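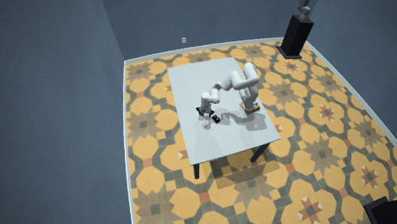
Laltholm promises 2239 jobs. Residents have heard that before

The town of Laltholm says its new business park will bring 2239 jobs to the area within 11 years. It is a strangely exact number for a site that is still mostly gravel, and the town has not said how it got there.

The figure appears in a summary put out in February. The full study, paid for by the developer, Grostance, has not been released. A spokesman said it contains "commercially sensitive material" and would be shared "when appropriate."

What is known is thin. One tenant, the packaging firm Van den Broek, has signed a lease. It plans to hire up to 60 people, and some of those would move over from its present building on Flidonska Road. Moving a job across town is not the same as creating one, but the summary seems to count them all alike. 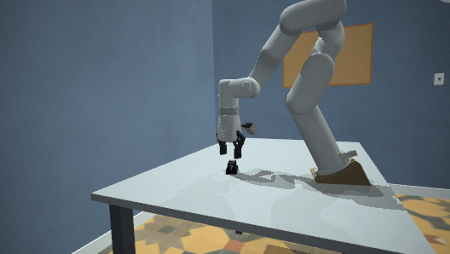
A gray robot arm on a pale table in a blue-walled room, in a computer-made picture.

"I asked how many of these jobs are full time and got a brochure," said Despina Spanos, who runs a hardware store near the site. She wants the study made public before the council votes on a tax break that would spare Grostance 90 percent of its property tax for the whole period.

Councilman Radomir Matić, who backs the deal, said critics were asking for guarantees no developer could give. "You have to start somewhere," he said. Asked whether the tax break could be taken back if the jobs did not come, he said the wording was still being worked on.

The last big plan for the same land, a furniture outlet, came with its own jobs forecast. The outlet was never built. The access road was, and the town is still paying for it.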